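Wall hook or freestanding rack for a small entryway?
Home & Storage > Hallways and Entryways

marlowandmoss
Hi everyone! I've been reading along here for ages and finally have a question of my own. We moved into a narrow little house in September and the entryway is the one part I can't get right. It's 66 inches long, has a radiator on one side, and somehow has to hold coats, bags, a dog leash, two umbrellas and my husband's enormous rain boots. I've narrowed it down to the Brilcombe wall rail (the long one with the oak pegs) or the Skinico standing rack, and I keep going back and forth. The walls are old plaster, and I'm a bit scared of them. Has anybody lived with either one?

tallpine_66
Welcome! I've had the Brilcombe rail for three years and I love it dearly. It holds winter coats for four of us plus a backpack that must have bricks in it. Old plaster is fine if you find the studs, so please do take the time to look for them and don't trust the little plastic anchors that come in the box. I used longer screws from the hardware store and it hasn't budged. The pegs are a nice size too, fat enough that they don't leave those pointy shoulder marks in a sweater.

quiltedowl
I'm going to disagree a little with tallpine, with love. We had the same rail in our last place, and in old plaster it was a misery – the studs were nowhere near where the rail wanted to be, and we ended up with a crumbly hole the size of a plum. I switched to the Skinico and never looked back. You can move it when company comes, you can take it with you when you go, and it has the little shelf at the bottom for shoes. Mine cost a bit more than the rail, but I didn't have to patch anything.

tallpine_66
Fair enough on the plum! But the Skinico does tip if you load one side, doesn't it? My sister's went over twice.

quiltedowl
Only if you hang everything on the front, and I'll admit my kids do exactly that. I put the heavy coats at the back and it behaves.

marlowandmoss
Oh, this is so helpful, both of you, thank you. I should have said that whatever we pick has to leave room for the door to swing, and the radiator sticks out farther than I'd like. I've got 14 inches to play with on that side. I'm also trying to keep to soft greens all through the downstairs, because the kitchen opens right onto the hall and you see one from the other. This shade, more or less: 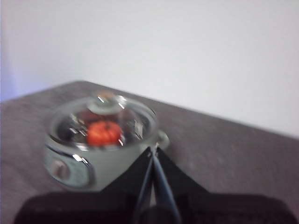 Little mint pot with its glass lid, and something red inside

porchlight_dee
What a sweet color! In that case, have a look at Jamstead too. They make a folding rail that sits nearly flat to the wall, and it comes in a sage that I think would be lovely with that green. Each hook flips down when you want it and tucks away when you don't, so nothing catches your sleeve as you squeeze by the radiator. I got the 12-hook one, which was greedy of me, and half of them hold hats.

gristmill
Jamstead hooks are pretty but I found them flimsy. Two of mine went loose in the first winter and now they droop. If it were me I'd get a plain board from the lumber yard, paint it whatever green you like, screw the board to the studs and then put good iron hooks on the board wherever you please. That gets you around the plaster problem, quiltedowl's plum included, and you can use Tarar hooks, which are heavy and come in packs of 3.

porchlight_dee
Mine haven't drooped, but I only hang hats and scarves on them, so maybe that's the difference.

marlowandmoss
Gristmill, I hadn't even thought of a board! My husband has just gone off to find the stud finder, so I think the vote may be in. I'll measure again tonight and let you all know what color we settle on.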